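Skero demo recorder: two weeks of picking up blocks that don't exist

Reviewed May 31, 2018 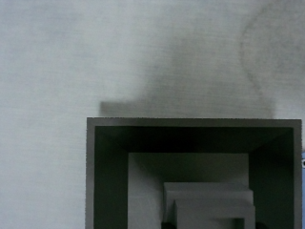 I bought Skero because I was tired of collecting demonstrations on the real arm. The real arm is slow, it needs somebody standing next to it, and every time a block rolls off the bench that somebody is me. Skero promises to move the whole chore into simulation. You drive a virtual gripper by hand, the software writes down everything you do, and at the end you have a pile of examples to feed to whatever you're training. I've now made 900 of them. I have opinions, and a sore thumb.

Setup first. The installer asks for your graphics driver version and then ignores what you tell it. After that it went in without a fuss on my desktop and refused my laptop outright, with an error message consisting of the word "geometry." Support wrote back the next morning to say the laptop was too old. They could have put that in the error message.

You get a handful of starter tasks, and the one I spent my life in is block and box. There's a dark gray box with an open top, there's a pale block, and the wrist view looks straight down on the business. It's a very gray world. I spent a while hunting for the color settings before finding out that they live in the paid add-on. If you plan to train on these pictures and then use a real camera, budget for the add-on, or paint your lab.

Driving is done with a game controller or, if you own one, a Tindall hand unit. I tried both. The controller is fine for going left, right, up and down. Turning the wrist means holding two buttons and pushing a stick, and I never got through a session without spinning the wrong way at least once. The Tindall is much better and costs more than the software. I borrowed Farah Manurung's for the second week and have been slow to return it.

Now the part that matters, which is the recording. You press one button to start an episode and the same button to end it. I would like to meet whoever chose that. My first 56 episodes contain a good many that are really the gap between two episodes: me reaching for my coffee, faithfully logged at full rate and labeled a demonstration. A learning system will copy what you give it, and I did not need one that hesitates over a beverage. Version two moved the stop function to its own button, if you dig through the preferences and ask nicely.

Once that was sorted I got to like it. Resets take a second. On the real bench a reset is me leaning over and putting the block back, always in more or less the same spot, and my data shows it. Skero scatters the starting positions for you, and the spread slider does what it says. Leave it low while you learn the controls. At the top end it will sometimes start the block jammed against a wall, and you'll burn a minute on a grasp that no sane person would try. I kept a few of those in anyway. Policies need to see some misery.

Shadows are soft and look decent. Contact is less decent. Squeeze too hard and the block shivers like a wet dog, and now and then it leaves for orbit. You can flag an episode as bad while it's still running, which I did with feeling.

Replay and trimming are the best things in the package. You scrub along, cut off the dithering at the front, mark the moment of the grasp, done. Ikhsan Sitompul cleaned up a batch of 20 over lunch having never opened the program before, and he complained only about the font.

Export is the weak end. It writes its own format, plus a plain one that drops the gripper force column without a word. I noticed after training on it. The Ader converter people pass around gets the column back, but a product at this price shouldn't lean on a stranger's script.

Compared with Watley, which I used last year: Watley has better physics and a manual written by someone who has met a customer. It also takes 20 clicks to begin an episode. I'll take the shivering block.

Three and a half stars. Buy it if you need a lot of simple pick and place data and have patience for menus. Change the stop button before you record anything. Farah, I'll bring the Tindall back when I've finished the next batch.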